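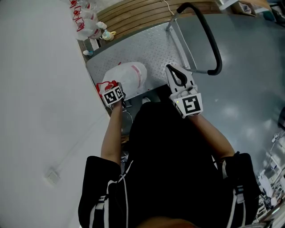

Left gripper closed on a red part against the white bag, right gripper open over the cart platform.

Ticket 266: Ratton hand-held gripper pair, left marker cube drops out of tracking
Product: Ratton two-hand kit with shoulder harness, evaluation unit
Supplier: Lirnier
Site: Curkeck test floor
Status: open, waiting on supplier

Symptom
During cart loading the left gripper pose freezes for 4 to 9 frames, then jumps. The right gripper is not affected. The jump shows up in the exported trajectory as a step of up to 47 mm.

Steps tried
1. Restarted the harness unit and reloaded calibration. No change.
2. Swapped the left and right marker cubes. Fault stayed on the left side.
3. Reseated the harness cable at both ends. No change.
4. Repeated the task with a cardboard box in place of the plastic bag. 207 frames exported, no freeze.

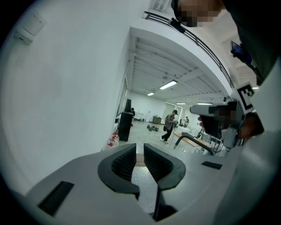
Page last changed: June, 16:20

Step 4 points to the bag. Plastic film throws bright patches back toward the head camera, and the detector may be losing the marker corners when one of them crosses the cube. The ceiling lights over the floor are long strips and panels and cannot be dimmed separately.

Supplier reply: lower head camera exposure by one step and turn on corner refinement in the Gündoğdu export plug-in. Exposure change applied. Freezes are shorter — two frames at most — but still present. Corner refinement is grayed out in our version of the plug-in.

Requested from Lirnier
- plug-in build with corner refinement enabled
- matte replacement faces for both cubes
- confirmation that the loan period is extended while this ticket is open

Do not use left-hand trajectories from bag tasks for the purchase review until the new build has been tested.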